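4. Before you let the arm move

I'm Aroha, and I wrote this bit of the Votemska guide after my own share of scraped tabletops, so bear with me!

1. Clear a path first. Anything tall (glass jugs especially) goes well outside the reach you've set.
2. Bring the gripper down slowly over the rack and stop with the fingers still above it.

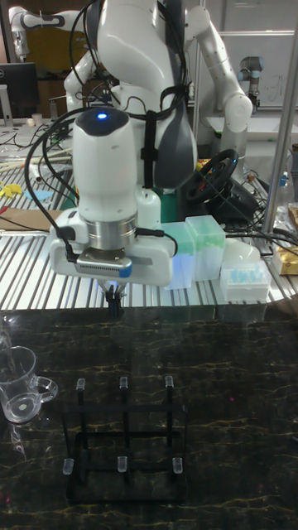 Section 4 · 205 words · Updated in May

3. With the fingers pointing straight down and slightly open, crouch and check the gap from the side. I always look twice.
4. Follow every cable with your eyes, from the arm to the gripper. Loops are fine, but a tight one will tug when the wrist turns.

Note: Sekar likes to run the whole path at low speed with the gripper empty, and I've picked up the habit too.

Caution: hands off the table while the arm has power, even when it's holding still. Keep the stop button where you can slap it without looking.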